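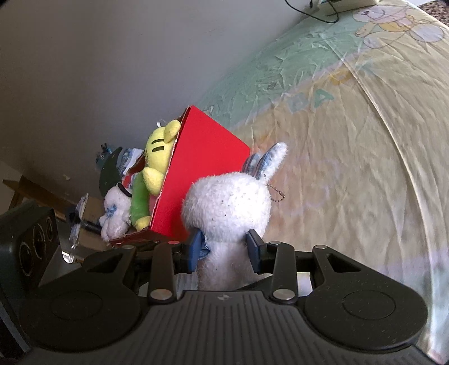
A white plush rabbit with striped ear linings, and a red box of soft toys.

Omar Haddad has run the toy library at Tematcombe for two years. The collection now stands at 199 soft toys, all lent free of charge to local families. "Parents ask for the rabbits first," he said. Each toy is checked on its return in the morning – seams, ribbons and eyes – before it goes back into a box. "A loose ribbon is sewn down or taken off," Mr Haddad said. Loans resume in May.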